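Kekel – a little toolkit for running free software meetups

Kekel keeps your event page, sign-up list and reminder emails in one folder of plain text files. We built it for the Taturbridge install party in February, and nearly 700 people signed up. It held up great!
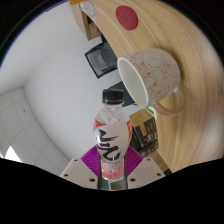
Bottle with a black screw cap, in the gripper.

Version 2 adds calendar export and a much faster importer (thanks, Gemma Mellor!). Patches, translations and wild ideas are all welcome – send them to Cyril Oakley.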